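FOR IMMEDIATE RELEASE
Apr 22, 2018

Trellelar Asks the Nation to Put the Toothpaste Away

Home storage firm launches the Clear Counter program, a modest plan for the most argued-over shelf in the house

NIVSKA – Trellelar, the maker of bathroom trays, cups, hooks and other things people buy in January and forget by spring, today announced Clear Counter, a free home program that teaches households to tidy a bathroom vanity in four minutes a day. The company is aware that four minutes is a long time to spend looking at a toothpaste tube. It has tested shorter versions. They did not work.

The program comes out of a home survey Trellelar ran over the winter with its retail partner, Lindholm. Staff visited 562 bathrooms, with permission, and wrote down what was standing on the counter, what was lying on it, and what the owners said when asked why. The most common answer to the last question was a shrug. The second most common was the name of another member of the family.

"We went in expecting to learn about storage," said Gunnel Lunde, who runs product planning at Trellelar. "We learned mostly about marriage. There are couples who have agreed on a mortgage, a dog and the names of three children, and who have never once agreed on where the toothpaste goes."

According to the survey, it goes on the front edge of the counter. It is put down there by a person with a brush already in their mouth, and it stays there until it is knocked into the sink by a sleeve. The cup, meanwhile, stands a hand's reach away with one toothbrush in it and room for the tube.

Clear Counter does not ask anyone to buy a new vanity. It doesn't ask them to buy much at all, a point the Trellelar sales department has raised in several meetings. The program is a single printed card that fits inside a cabinet door, and it has four steps:

1. Everything that stands up goes at the back, to the left or right of the faucet. Pick a side and keep it.
2. Everything that lies down learns to stand up, or goes in the cabinet.
3. Rinse the basin and wipe the rim. The rim is the part people skip.
4. Dry the front edge with the hand towel, then hang the towel up again. Hanging it up is part of the step.

The card is meant for ordinary counters in ordinary use, the sort with a gray marble pattern that hides water spots well and a white basin that hides nothing. A mug does fine as a toothbrush holder. Trellelar makes a toothbrush holder and would be glad to sell one, but a mug does fine. 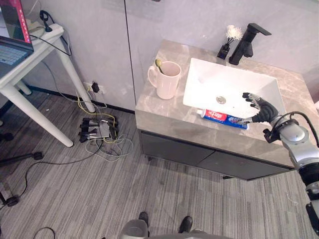 Craig Ritchie wrote to the company during the trial to say that the tube had lived on the front edge of his sink for eleven years without harming anyone, and that he would be moving it only because his wife had already taped the card to the door. He added that it now falls over inside the cup instead, and asked which step covered that.

Step two covers that. A tube stands best on its cap, with the cap closed, and a tube that won't stand on its cap will lean quite happily in a cup with a wide mouth. The company has since added a line to the card saying so, and thanks Mr. Ritchie for his letter and for the follow-up letter.

The trial ran in 80 homes. Each household kept the card for one month and was visited at the end of it. Trellelar is pleased to report that most of the counters were tidier. It is less pleased to report that some were tidier only at the time of the visit, as became clear when one of the visitors opened a cabinet and had to close it again quickly.

"The cabinet is a separate program," said Ms. Lunde. "We are not ready to talk about the cabinet."

Teodor Torvik, who wrote the card, has spent nineteen years at Trellelar and holds firm views on faucets. Matte black ones, he notes, have become popular in the past few years, and they look very smart until the first splash dries on them. The card recommends a soft cloth and plain water, used before the spots set. It takes no position on whether anyone should have bought a black faucet in the first place, though an early draft did.

Mr. Torvik also fought for a short section on small brushes kept beside the sink. Families in the trial used them for the drain, the overflow, the base of the faucet and, in one home, a fish tank. The card advises keeping such a brush in a holder of its own, well apart from the toothbrushes. "I would have put that in larger type," Mr. Torvik said, "but they only gave me the one card."

The card will be handed out free at Lindholm stores starting next week, with a first printing of 400 copies for each store. It comes in a plain version and in a version with a small drawing of a cup. Families with young children may ask for the children's card, which has the same steps in the same order and fewer remarks about faucets.

Trellelar will also send a wipe-clean copy to any school, guest house or shared apartment that asks for one. Shared apartments are advised to ask for two and to decide in advance who is in charge of step four.

About Trellelar

Trellelar designs and sells storage for bathrooms, laundry rooms and hallways from its offices in Nivska. It is part of the Giltov group, which also makes shelf brackets and is very proud of them. Press questions about Clear Counter may be sent to Ylva Strand in the Trellelar press office, who will answer during working hours. Questions about shelf brackets should go to Giltov directly.

Comments (5)

Solveig Granström
Picked up the card at Lindholm. My problem is step one. We picked a side, and my husband picked the other side. Is there a card for that?

hallwaymoth
Standing the tube on its cap only works if people close the cap. I live with three people who do not close the cap.

Solveig Granström
Then it glues itself to the counter and at least you know where it is.

pk_nivska
Any chance of the bracket people doing one of these? I have a shelf that's been leaning since we moved in.

Ylva Strand
Hello all, Ylva from the press office. We don't have a card for picking a side, but I have passed the question to Teodor and he has asked for more space. The Nivska store ran out of the plain version yesterday and still has plenty with the cup on it.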